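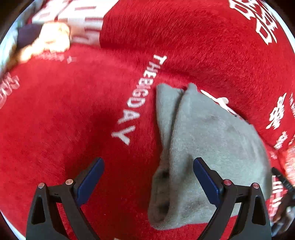

Students Teach a Gripper to Pick Up Laundry

Students in the after-school robotics club at Felska Technical High School have spent the spring on a chore most of them avoid at home. They are collecting examples of how to pick up laundry, using hand-held grippers they put together in the school shop, and they will show the results to families on May 10, 2018, in the school library.

The club has recorded 744 pickups since March. In each one, a student holds the gripper, closes its two fingers on a piece of clothing, lifts it and drops it in a basket. The recordings are then used to train a small robot arm to make the same motion without help.

Socks have taken up most of the club's time. They fold over on themselves and rarely land the same way twice, and a gripper that comes in too low grabs whatever is underneath as well. Students practice on several surfaces, among them a bare tabletop, a bath towel and plush blankets. Plush is the hardest of these, according to Anneliese Reuter, who teaches shop and advises the club.

"The blanket comes up with the sock," Reuter said. "They had to learn to come in at an angle and close slowly. That took a few weeks, and there was some complaining."

The grippers went through several versions. The current one has black plastic fingers with a triangular opening and blue pads on the inside. Senior Mattes Sperling drew the fingers and redrew them twice after early ones cracked near the pins. The pads were a later change — the first set was too smooth to hold thin cotton.

Of the pickups recorded so far, 222 were thrown out, mostly for missed grabs or bad lighting. Junior Gisela Vogler, who sorts the recordings, said the club now checks each batch the same afternoon instead of leaving it until Friday.

The arm still has a way to go. In its last test it was given 60 tries at lifting a single sock from a tabletop and managed 41. It has not yet been tested on a blanket.

Parts for the project cost around $84 per gripper and were paid for out of the club's own budget. The arm is on loan from the school's engineering class through the end of the term.

Families can try the grippers themselves at the library event, which starts at 6 p.m. Visitors are welcome to bring their own socks. Clean ones are preferred, Reuter said.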